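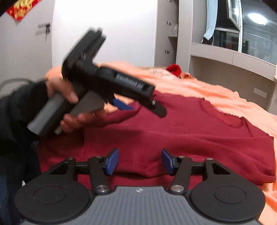 Folding Clothes in the Back Bedroom

Skastlow Guest Rooms, June gallery

The back bedroom is the smallest room on the upper floor and the one where most of the folding gets done. There is no table in it, so clothes are folded on the bed and put away from there. Knits go first, then shirts, then small things like socks and caps.

We fold sweaters in thirds with the sleeves tucked behind. A thick one takes up a lot of shelf space any other way. Smooth the hem before the last fold or it will crease, and leave the collar for the end.

The orange sheets came from Peixoto, pattern 929, and have been in use since the room was painted. They wash well at a low setting. The color has held up better than we expected for the price.

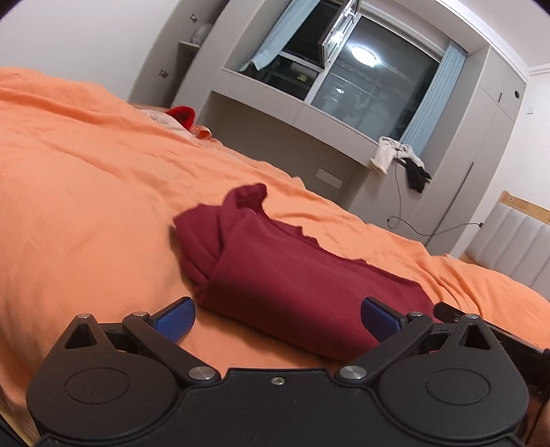

Dark red garment folded on the orange bedsheet, with the pillow and the window behind it.

The built-in cabinet unit around the window is light gray. The pale blue curtains were bought separately and hemmed by hand. They are 20 inches shorter than when they arrived.

Sweaters are stored flat, never on hangers. We use the Gromitz shelf liners, which come in a roll of 100 sheets and can be cut with kitchen scissors. Cedar blocks go at the back of each shelf and get sanded once a year.

More galleries: Linen Closet, Upstairs Hall, Mumia Street Laundry Room

Gallery views: 1,915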